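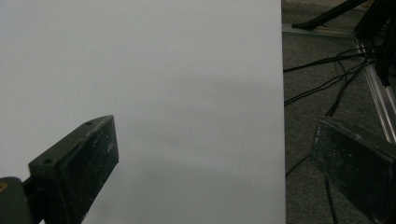

Harju switches to plain white work surfaces

The packing room at Harju will use plain matte white surfaces at all 17 benches from September, replacing the green ruled mats. The change follows a trial on six benches led by Inna Fedoruk.

White was chosen for contrast. Dust, thread ends and small specks show up against it and can be removed before an order is packed. The ruled mats hid most of them - the grid lines were the main problem.

Surfaces are to be cleared at the end of each shift and wiped with a damp cloth. Solvent cleaners should not be used. A surface that no longer wipes clean goes to Svyatoslav Hrynyshyn for exchange.

Spare surfaces are kept flat on the lower shelf by the door, in stacks of three. Old mats can be left at the Stelard counter until noon on Monday.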